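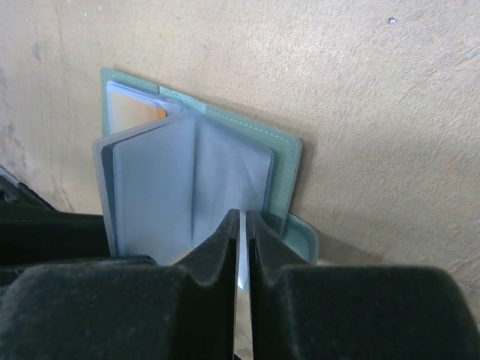
**Leonilde Carvalho**

Small Goods in Everyday Use – notes for session 11: the card holder

Read these before the workshop, and bring whatever you keep your cards in. Nobody will be marked on the state of it. Last year a student bought a new one for the occasion and learned nothing at all.

## 1. Where we left off

Session 10 ended on the coin purse, an object with one job and one opening. The card holder looks simpler and is a good deal fussier. Coins don't mind which way up they are or who their neighbours are. A card has to be found, recognised, pulled out, used and put back, often by someone with a queue behind them. Most of what follows concerns that small drama at the till.

For our purposes there are three families:

- **The sleeve.** One or two pockets, no fold. Slim, smug, and full by lunchtime.
- **The bifold.** Pockets on facing panels. The cards overlap, so you see the top strip of each and guess the rest.
- **The booklet.** A cover with a block of clear or frosted plastic sleeves fixed along a spine, turned like pages.

The mint-green one at the head of these notes is a booklet, and it's the type we'll spend most time on. It gets little respect from design students, who tend to associate it with aunts. Aunts can generally find their library card.

## 2. The cover

Look first at the edge. A pale cover with lighter stitching is a cautious choice, as the thread contrasts enough to be noticed without turning into decoration. White thread on black would show every wandering stitch from across the room. On mint it is kinder, though a row that follows a rounded corner still has to be done properly. Corners are where sewing gives itself away. A straight run can be forgiven a lot, but on a curve the stitches bunch or stretch, and the eye goes straight to them.

Rounded corners earn their keep in other ways. A square corner catches on pocket linings and on the other contents of a bag, then bends, then stays bent. In workshop we'll compare a square-cornered Grekon with a rounded Skarell of the same age. Both belonged to me, and I apologise in advance to the Grekon.

Note also that the cover has pockets of its own. This matters more than it seems to. A booklet with no pocket in the cover treats all cards as equals, and they aren't. There is the card you use daily and there is the one for the swimming pool you last visited in August. A front pocket gives the daily card somewhere to live outside the pages. In our green example a card with a peach-orange face sits behind the sleeves with its white upper edge showing, and that coloured strip is all you need to recognise it. You don't read cards at the till, you look for a colour. (More on this in section 4.)

## 3. The pages

The sleeves do the real work and take the real punishment. Some terms, which I'd like you to use in your write-ups:

**Fan** – how far the pages spread when the cover is opened. A good fan lets you see several pages at once. A poor one opens at the same two every time, usually the two you don't want.

**Spine** – the line where the sleeves are bound together. All the turning happens here, so splits often start here too.

**Frost** – the soft, slightly cloudy finish on some plastics. Frosted sleeves hide scratches and fingerprints well. They also dull the card behind them. Clear sleeves do the opposite, looking splendid in the shop and rather like a bus shelter afterwards.

**Memory** – the tendency of plastic to keep a fold it has been given. The faint vertical creases through the middle of the green one's open pages are the sort of thing to look for. Don't leap to conclusions about how a crease got there. Packing, storage, use and being sat upon can all leave much the same line, and I have read too many confident essays on the subject.

Sérgio Garcia, who teaches the materials half of this course, would like me to add that "plastic" isn't an answer. He will ask which one. If you don't know, write "unidentified translucent plastic" and he'll respect you for it, in his way.

## 4. Order

Every booklet forces its owner to become a librarian. Over the years I have met four filing systems:

1. By frequency, most used at the front. Sensible, and abandoned within a fortnight.
2. By kind: bank, travel, shops, official. Popular with people who also label their freezer.
3. By colour. Mocked by the others and faster than most of them.
4. By date of arrival, newest wherever there was a gap. This is what everyone has.

The maker can help a little. A cover pocket encourages system 1, at least for a single card. Frosted pages encourage system 3, since small print suffers behind them and a block of orange doesn't. Nothing a maker has yet tried discourages system 4. Żak once offered printed divider tabs, and my own set is still in the box, filed under date of arrival.

## 5. Standing and lying

A card holder spends most of its life shut, and we tend to judge it shut, by thickness. Please also judge it open. Stand it on its lower edge with the back panel against a wall and watch what the pages do. Do they spread evenly, or slump to one side? Does the cover stay up behind them? It's a slightly silly test, but it shows more about the balance between cover and contents than turning the thing over in your hands and saying "nice".

Repeat it with the sleeves empty, then full. A Rusteck I used for years stood beautifully when empty and fell on its face at the fifth card. I went on using it, and this should tell you how much weight people give to testing.

## 6. For the workshop

Work in pairs and swap holders, with the cards taken out first. Please do take them out. Then:

- Sketch the cover open, marking the stitching line and every corner.
- Describe the fan in 57 words or fewer. Sérgio counts.
- Find one sign of wear and give 2 possible causes for it, without choosing between them.
- Ask your partner which filing system they follow, then look at where the cards came from and write down the real one.

Sketches go in the grey tray by the door. Session 12 is key rings, so wear something with pockets.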